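Moving the blog, and what I kept

7th September

I have finally moved this blog off Foltum. It had been there since the beginning, back when I was writing mostly about bread and the allotment, and I had put off leaving for years. In April they emailed to say that the cheapest plan was ending and that everyone on it would be put on the next one up. I could have paid. But I had been annoyed with the editor for a long time, and the email gave me a push.

The first job was finding out what I had. The export came as one large file and the site said it held 578 posts. I had guessed at half that. A good many were drafts, some with only a title. One was called "Gutters" and was blank. I must have had something to say about gutters.

I read all of it, a bit each evening after tea. That took most of the summer. I would not recommend it as entertainment, but it did settle some arguments. I had been telling people that we put the greenhouse up the year after we moved in. It was three years after. I had also been sure that I gave up on leeks because of rust, and the posts say it was because I forgot to plant them out two years running.

Some posts I deleted without much thought. Anything that was only a link to a newspaper article went, as most of the links were dead. The ones apologising for not posting went too. I found 42 of those, and several came one after another with nothing in between. I also took out a few where I had been sharp about people at work. They were never named, but they would have known.

The recipes were harder. I wrote them up carelessly in the early days and a lot of them give an oven temperature but no time, or say "the usual tin". I have kept the ones I still cook and corrected them. The plum cake is now right. The old version had 700 grams of plums in it, which makes a wet cake with a raw middle, and I can only think I was weighing them with the stones in. Use 500 and check it after fifty minutes.

Khurram Afridi, who has been reading since the second year, wrote to ask that I leave the comments in. I had planned to drop them, as the new host charges a little extra. He was right, though. The best part of the old post about damp in the back bedroom is underneath it, where six or seven people argue about airbricks. My own advice in the post was wrong. I have left it as it was and put a note at the top.

For anyone thinking of doing the same, the new host is called Panura. It is a small firm and costs 68 pounds a year, comments included. I looked at Prendetik as well, and liked the look of it, but it would not take the old export file without my splitting it up first. Xolani Gumede at the library helped me with the part where you point the address at the new place. I did it wrong once on my own and the site disappeared for a day and a half — if you tried to visit then and got a page of adverts, I am sorry.

A few things are still broken. The search box finds titles but not the words inside posts. The older categories have merged, so that "Garden" and "House" are now the same thing, and I am sorting those by hand when I have time. If you follow by email you should have had a message asking you to confirm. Look in your junk folder. Three people have told me it went there.

Pictures were the slowest part. Foltum had shrunk everything I uploaded, and the export gave me the small versions, so I have been going back to my own folders for the originals. Not all of them are there. The Sleiman laptop that died took a whole winter with it, including the snow ones that people liked. If you happened to save any of those, I would be glad to have them back.

The new gallery shows pictures one under the other at full width, with one caption at the end. You can click them to make them larger.

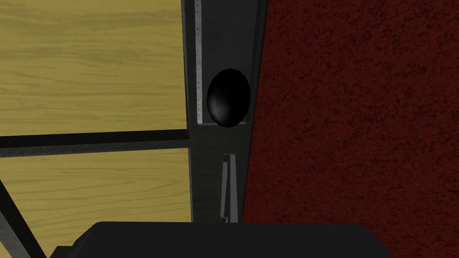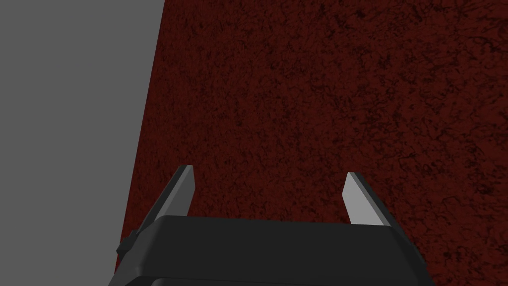
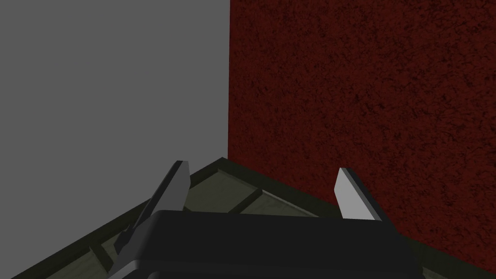
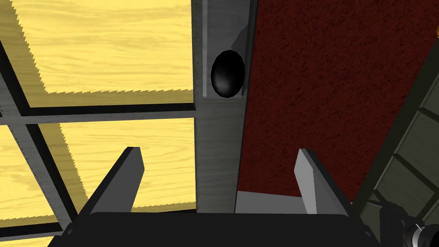 Four computer-rendered views. Click to enlarge.

Comments are open again. The first one from each person has to be approved by me, and after that they should go straight up. Next time I will write about the runner beans, which have done well.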